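Skiden Studio Pole, 45 mm, Static/Spin

Grindano Studio Equipment > Poles > Ceiling-fixed

Price: $579
Availability: ships from stock
Finish: polished stainless steel
Last updated 15/07/2022

Overview

The Skiden is a ceiling-fixed pole for teaching studios. It converts between static and spinning use from floor level, with one lever and no hex key. The pole is a two-part tube, joined below the ceiling mount and above the normal grip zone. The tube is uncoated. It is intended for bare-skin grip and is not suitable for work in leggings or a full-length unitard unless the studio adds its own silicone sleeve.

The product replaces the older Rivas pole. Rivas ceiling plates can stay in place, provided the four anchor points are sound and the plate is flat. The Rivas floor dome does not fit and should be removed from the premises so that it is not used by mistake.

Specification

Tube diameter: 45 mm
Tube material: stainless steel, polished, seamless in the grip zone
Maximum installed height, standard tube: 3,545 mm
Maximum installed height, with extension: 3,813 mm
Modes: 2 (static, spin)
Ceiling mount: fixed plate, four anchors, anchors not supplied
Floor mount: removable dome with rubber base
Users: one at a time
Indoor use only

Heights are measured from finished floor to the underside of the ceiling plate. For a ceiling above the extended maximum, ask for a drop bracket drawing before ordering. We do not supply two extensions on one pole — the second joint falls inside the grip zone.

What is in the box

Upper tube and lower tube
Joining sleeve with two set screws
Ceiling plate with captive bearing
Floor dome with mode lever
Handheld spin counter
Microfiber cloth
Installation sheet and inspection log
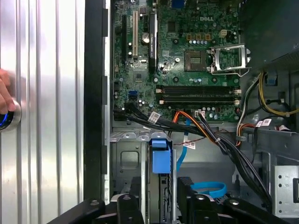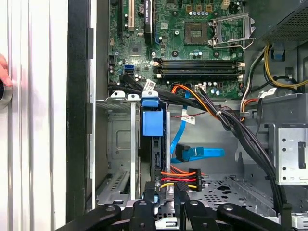
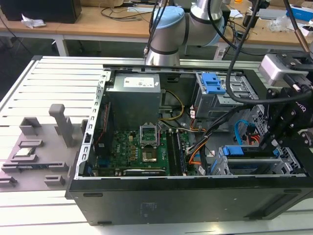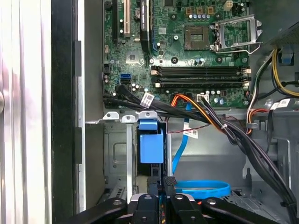 The spin counter is a handheld unit that clips to the floor dome and records revolutions in spin mode. It is used for setting the drag screw, so that two poles in the same room can be matched before a class. Drag is adjusted a quarter turn at a time, with the pole unloaded, and the counter is reset between readings. Power comes from a coin cell, the same general type of round battery that sits between the expansion slots on the motherboard in the last picture. Fit a new cell when the display dims. The counter does not hold its readings once the cell is out, so copy them into the inspection log first. Remove the counter from the dome before anyone gets on the pole.

Changing modes

Bring the pole to a complete stop. Nobody may be on it or holding it. Push the mode lever down and across until the colored band is fully covered for static, or fully exposed for spin. A half-covered band means that the pin has not seated. In that case, turn the pole slowly by hand until the pin drops, then check again.

In static mode the tube should have no rotation that can be felt at shoulder height. A slight click in either direction is wear in the pin. Replace the pin and its bushing together, part SK-P. Do not pack the bushing with tape.

Spin mode should be quiet. A ticking noise that repeats once per turn is nearly always the joining sleeve, and a continuous grinding noise is the ceiling bearing. Take the pole out of use for the second and call us.

Installation

The ceiling plate must be fixed to a structural member: a wood joist, a steel beam or a concrete slab. Drywall, suspended tile and furring strips are not acceptable under any conditions. If the joist does not fall where the pole is wanted, have a contractor fit blocking between two joists and fix the plate to that. The plate should be level in both directions. Shims are allowed between plate and structure if they are steel and cover the full width of the plate.

The floor dome only locates the pole. It carries no tension and will not hold the pole up if the ceiling fixing fails. Sprung wood, vinyl on concrete and sealed concrete are all suitable. On carpet, use the hard base disk, sold separately.

Allow clear space on all sides for a fully extended leg plus a safe margin, and measure it from the tube, at the height of the leg. Mirrors, barres and wall heaters count as obstructions. Where several poles are installed in rows, we recommend staggering them. Our layout sheets were drawn by Ingvild Aasen and are available as a printed set or as a file for your contractor.

Cleaning

Wipe the tube with isopropyl alcohol on a clean cloth between users. Glass cleaner leaves a film, and furniture polish makes the tube unsafe until it has been stripped. Grip aids based on resin build up at the joint and should be removed weekly with a plastic scraper. Never use steel wool or abrasive pads. Scratches in the finish will cut skin.

Inspection

Before each class: lever position, set screws finger-checked, dome seated.
Monthly: set screws with the torque key, ceiling plate anchors by eye, tube straightness with a level.
Yearly: ceiling bearing removed and inspected by a competent person. Many studios do this in February, after the new-member rush — any fixed month will do.

The log has a column for the initials of the person carrying out the check. Warranty claims on the bearing are not accepted without a completed log.

Accessories

Skiden extension tube
Hard base disk for carpet
Mesatik crash mat, round, split for pole
Replacement pin and bushing, SK-P
Torque key for set screws

The Mesatik mat has a center cutout that fits tightly at 45 mm. On the older 50 mm poles the flap will not close, and the larger cutout has to be ordered.

Warranty and returns

Tube and plate: five years. Bearing: two years. Pin, bushing and counter: one year. Warranty is void if the pole has been bent, welded, powder coated or installed outdoors. Unused poles can be returned within 30 days in the original carton. Joining sleeves that have been tightened count as used.

Contact

Technical questions and drawings: Jamshid Arabzadeh
Orders and studio accounts: Elisa Bellini

Please have your ceiling height and joist direction ready when you call.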